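**List:** flinen-mending
**From:** Marion Buchanan
**Subject:** Re: Folding the black things on the slatted mat

Isah wrote:

> Marion, you said last month that you had gone over to folding the long black pieces in strips before they go in the drawer. I tried it on my bed and got a lump. The fabric slides, I can't see the seams, and by the third fold I don't know which end I started from. Do you do it on a table? Does the surface matter? Also, what do you do with knits? Mine are in the same pile and I would like to get the whole pile done in one go.
>
> I have the Drurkora drawer, the shallow one, if that makes a difference.

Isah,

The surface matters more than the fold. A bed gives under your hands, so every crease you press in goes soft again when you move to the next one. I use a hard, flat surface at a height where I can stand. If it has lines on it, so much the better, because you can set an edge along them. Slatted wood with narrow strips works well for dark cloth. You can see at once whether a long piece is straight, which is difficult with black on a plain dark table.

Lay the strip across the lines or along them, whichever gives you the length, and stay with that for the whole pile. 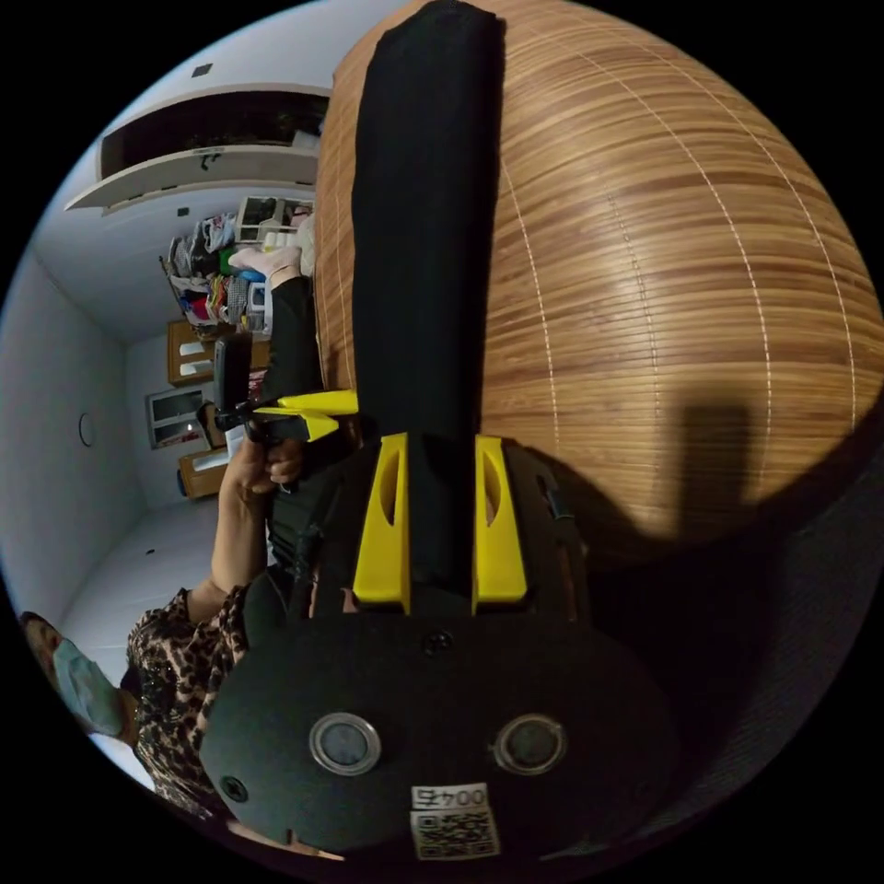
*Black fabric in a long narrow shape, on the slatted wood.*

On your question about losing track of the ends: pick one end as the top and keep it pointing away from you until the strip is finished. I put the neck or waistband at the far end. Smooth from there toward yourself with the side of your hand, then bring in one long side, then the other. If you turn the piece around halfway to reach a corner, you will lose the top again. Walk around the table instead.

Flared pieces are where most lumps come from. Anything that is wider at the hem than at the top has to be dealt with before the first long fold. Spread it out fully first and look at where the extra cloth goes. I turn the extra in so that the outer edge runs straight, and only then start on the strip. It adds a minute for each one.
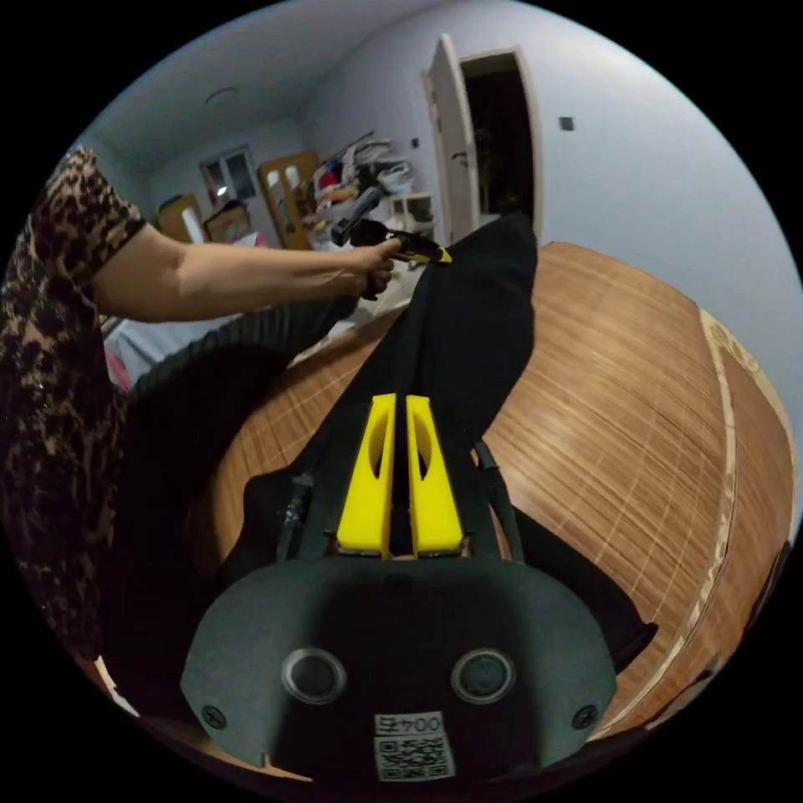 Knits should go in the same session but not in the same stack. A ribbed knit stretches if you pull it into a strip, and it will not hold a sharp crease anyway. I move them to the left and leave them until the smooth pieces are done, the same way the dark ribbed one sits in a loose curve on the left of the wood here, with the long black garment stretched out beside it. When I get to them I fold in half, sleeves in, and in half again. They go flat at the bottom of the drawer. Hanging them is worse than folding them badly.

I know the Drurkora shallow drawer, I had one in the Porgate apartment. It will take the strips if you fold them in thirds at the end and stand them on the folded edge. Do not roll them. Rolled pieces come out too tall for that drawer and it catches when you close it. I got 17 into mine, standing, with the knits underneath, and could still get my hand in.

Before you fold a strip down to its final size, run two fingers along the middle. If you feel a ridge, something inside has doubled over and you should open it and start that one again. It is quicker to find it at this stage than when the piece is already standing in the row.
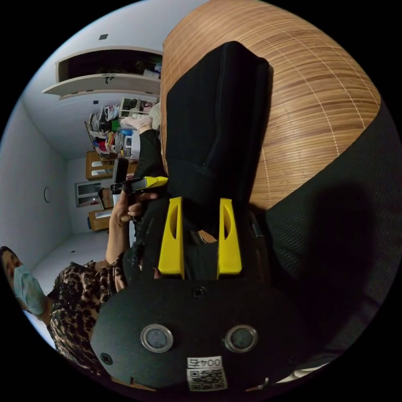
Seams are the other thing you asked about. On black cloth I go by touch first and then tilt the piece toward the window until the stitching shows. Once you have found a seam that runs the length of the piece, as it does on the black one here, you can use it as your guide and stop worrying about the outer edges. Keep it on the outside of the fold where you can check it. I also leave tags and straps where I can get at them, like the small tan bit sticking out in this one, so that I can tell similar pieces apart in the drawer. If yours have no tags, a stitch of light thread inside the waistband does the same job.

Two other points, for anyone who kept the April notes:

- The fold in message 2606 in the archive is for shirts. It leaves a crease across the front on anything long, so please don't use it for these.
- Brush the mat before you start. Lint sits between the slats and black fabric picks up all of it. I use a dry nail brush, along the slats.

Isah, if you still get a lump, write back and say whether it is at the top or at the hem. Those have different causes. I will be going through the winter scarves next and can post how those go if people want it.

Marion Buchanan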